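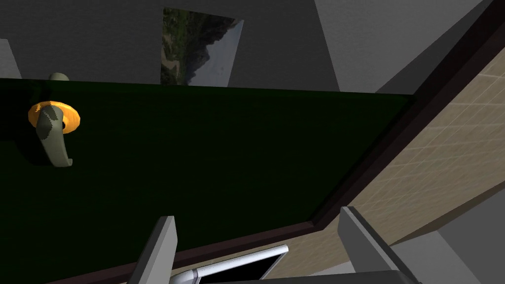

A simulated door, with its lever handle and the gripper that has to learn it. Doors take up most of the training day at Tudport.

My cousin thinks I write about robots because I like gadgets. I like doors. Give me a whole building full of doors and I'm happy, so when Tudport, a small company that teaches robots to get around other people's buildings, offered me a chair and a desk for a couple of days, I said yes before they'd finished asking.

The doors are all on a screen, of course. Bonifacio Nieto runs the practice rooms, and he used to hang real doors for a living (hotels, mostly, and one very long hospital job in Bruvumden). Now he sits with a mug of tea and watches a simulated robot go for a handle again and again. The count on his monitor the morning I showed up was 3759 tries. I asked if that got boring. He laughed so hard the guy at the next desk took off his headphones!

"I know what a handle feels like when the spring's going," he told me. "So they ask me. Before this, who asked me?"

The part I kept chewing on was who gets asked. Tudport has 13 people on the floor and four of them came from trades: Bonifacio, a former hotel housekeeper, and two people who cleaned offices at night. They set up the rooms, pick what goes in them and decide when a try was good enough to keep.
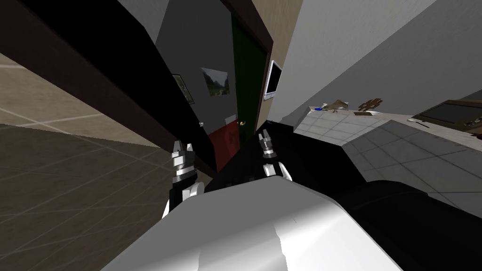 And the rooms do look lived in, in a funny, blocky sort of way. Pictures on the wall, a TV, figurines on a tiled counter. Bonifacio fusses over that stuff. A robot that only knows bare rooms, he says, goes to pieces in a real one. With two arms to keep track of, there's plenty that can bump into plenty, and he'd much prefer it happened on his screen.

Where it ends up is Gallardo, a residential hotel across town, where Saturnino Valcárcel works the late shift. He has been trying out the Furex, the actual machine, since May. It carries linens down the hall and opens the supply room, or it's supposed to. He used to make that walk himself, all night long, and his knees were letting him know.

So is he glad? Sort of. He likes his knees better. He doesn't love that the late shift went from four people to two, with the others moved to mornings, and he misses having somebody to complain to at three a.m. (I tried the Furex for conversation. Nope.) He also spends part of every night now typing up what went wrong, a thing he was never hired to do and got no raise for. When I brought that up with the manager, I got a long answer about job titles.

Those notes go straight to Bonifacio, though, and the two of them have started calling each other. The week I visited it was all about one supply room door that sticks at the bottom. Saturnino gives it a kick. Bonifacio was trying to work out how you put a kick in the software.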